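Sorting Small Wearable Items at Home
Student project report, Household Organisation unit, Skirkberg

3. Background

In the first part of our project we asked students in the Gronuvau residence where they keep the things they wear on the wrist. We received 80 answers. Most of the people keep bangles, watches and fitness bands together in one place, usually a drawer or a bowl beside the bed. Many wrote that the bands get tangled with the jewellery and that it takes too long to find one piece in the morning.

From this we made our main question: is a shallow tray better than a deep box for such mixed items? We did not want to buy special organizers. Our budget was small, and the Collado brand inserts which we looked at in the shop were made mainly for rings.

4. Method

We worked with 25 items, borrowed from members of the group and their families. They were divided into four groups: hard bangles, chain bracelets, watches, and soft bands with a buckle. Each item was put in the container and taken out again several times, first with a deep box and then with a shallow lid or tray. In total we recorded 2,251 movements in the table, which is in the appendix.

The work was done in a bedroom and not in the classroom. We wanted the normal conditions, so the container was placed on the bed, on top of the covers. This has a disadvantage – the surface is soft and the tray can tilt a little if somebody leans on the bed.

5. Observations

Hard bangles were the easiest group. They keep their shape, and the glossy ones are quickly seen against a pale bottom. The soft bands were more difficult. A closed strap makes a loop, and other items slide into it. 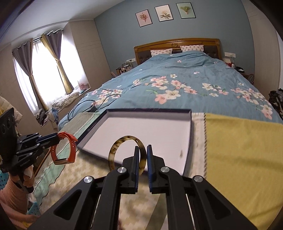 Figure 3. Amber and brown bangle and orange-red smart band, with the shallow tray on the bed.

The colour of the container had more influence than we expected. With a dark bottom, brown items were overlooked up to four times in one session. We recommend a light interior for this reason.

6. Limits and next steps

Our group of items did not include very thin chains. We also did not test the tray inside a drawer, where the height is limited. The Sotadport group has offered to lend us a chest of drawers in January, and we will repeat the Thursday session there with the same table.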